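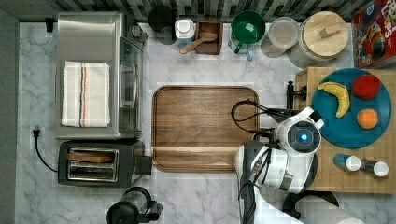 Tips for keeping manga volumes and anime discs at home

Paper of manga is cheap paper, and it becomes yellow quickly if the shelf receives sun. I keep my volumes on the wall opposite the window, with the spines two fingers inside from the edge of the board. When I moved them there, the yellowing on the top edges became much slower.

Do not press the books too tight. You should be able to take one out with two fingers, without pulling the top of the spine. If a row is half empty, put a bookend, or the last volumes will lean and stay curved.

For the dust jackets I use clear covers from Clestik, the pack of 200. Cut them 6 millimeters longer than the jacket on each side and fold the rest inside. No tape! The glue moves with the years and leaves a brown line that does not go away.

A small smell of old shop in second-hand volumes goes out with baking soda. Put the books standing and a little open in a plastic box, with an open cup of soda in the corner, and close the lid. Leave it 16 days. Change the soda one time in the middle if the smell is strong — and do not let the powder touch the pages.

Price stickers: warm them with a hair dryer at low heat, then lift slowly from one corner. What remains of glue can be rubbed with a soft white eraser. On matte jackets try first on the back flap.

Discs are easier. Hold them by the edge and wipe from the center to the outside with a dry microfiber cloth, never in circles. Box sets with paper sleeves scratch the discs each time, so I moved mine to a Duto folder and keep the empty box on the shelf for the art.

Acrylic figures and stands: water with one drop of dish soap, soft cloth, nothing with alcohol, it makes the acrylic cloudy. For the corners of the base I use an old makeup brush.

My list has now 1091 items and I write it in a simple spreadsheet, with title, volume, language and shelf. I look at it on the phone before I buy, and I do not bring home the same volume two times anymore.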